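Section 5. Looking After the Wooden Top

By now your Plolanora desk should be standing on all its legs and facing the way you meant it to. If it is facing the wall, go back to Section 2. Otherwise, fetch a soft cloth and read on.

5.1 Before you start

The top of the Plolanora is wood. We mention this because a fair number of the letters we receive at Grellix are from people who are surprised by it. Wood has grain, and it changes colour a little over the years, much as the rest of us do. None of this is covered by the guarantee, and none of it needs to be.

You will need:
Two soft, lint-free cloths (an old T-shirt is fine, a tea towel with a raised pattern is not)
The 200 ml bottle of Marchetti oil supplied in the box
The fine sanding pad, also in the box, usually stuck under a flap
A window that opens
Something to do elsewhere for 6 hours

CAUTION: Cloths soaked in oil can heat up and catch fire by themselves if left in a heap. Lay them out flat, outdoors and away from anything that burns, until they are dry and stiff, and only then throw them away. This is the one part of the manual we would ask you to read twice.

5.2 Finding the direction of the grain

Everything in this section is done along the grain, so you need to know which way it runs. On most tops it runs lengthways. On some it has its own ideas.

1. Clear the top completely. Moving everything to one end does not count as clearing, though it is a popular method.
2. Stand so that daylight comes across the surface from the side. Ceiling lights flatten everything and are no help.
3. Look for the fine lines and follow them with a fingertip from one edge towards the other.
4. If strong sun bleaches out part of the surface, move round the desk until you can see the lines there as well.
5. Make a small pencil arrow on a piece of masking tape and stick it to the edge. Do not draw the arrow on the wood. We have had that letter too.

Fine lines may waver a little on their way across. Follow their general direction and ignore the wobble. Where the grain loops round on itself in a rounded, knot-like figure, do not chase it in circles with the pad; carry on in the direction of the lines on either side. 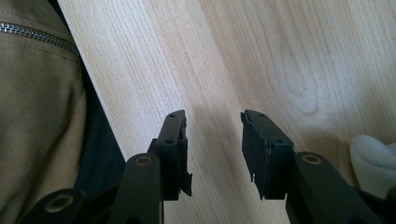 Flirkatano wrote to us after the last edition to say that loops are where the oil goes patchy, and that a second wipe with a dry cloth after ten minutes sorted it out on a bookcase and two shelves. We tried it, somewhat grudgingly, and have added it as step 5 below.

5.3 Oiling the top

1. Rub the whole surface lightly with the sanding pad, along the grain. Lightly means the weight of your hand and no more. You are waking the wood up, and it does not need shouting at.
2. Wipe away the dust with the first cloth. Blowing it off merely introduces it to the carpet.
3. Pour a small pool of oil on to the second cloth, never straight on to the wood.
4. Work from the back edge to the front in long, overlapping strokes. Try not to stop halfway along, as the stopping place tends to show.
5. Leave for ten minutes, then go over the whole top with a clean, dry part of the first cloth. Give any loops or knots a second wipe.
6. Close the door on it and stay out for 6 hours.

NOTE: The oil will look alarming for the first hour. It calms down.

NOTE: A second coat may be put on the next day. A third coat makes no difference to the desk but seems to make some owners happier, and we have stopped arguing.

5.4 Everyday care

Wipe up spills when they happen. Use a damp cloth, then a dry one. Hot mugs need a mat, and so do plant pots, whatever the label on the pot says about being watertight.

If one part of the top gets a good deal of sun, move your things about every so often. A lamp left in one place from April until Christmas will leave a neat circle of its own, and only time and daylight will even it out.

Do not use spray polish. It leaves a film that the next coat of oil cannot get through, and you will have to take it off with the sanding pad while thinking about what you have done -- see 5.3, step 1.

For scratches, dents and rings, turn to Section 6.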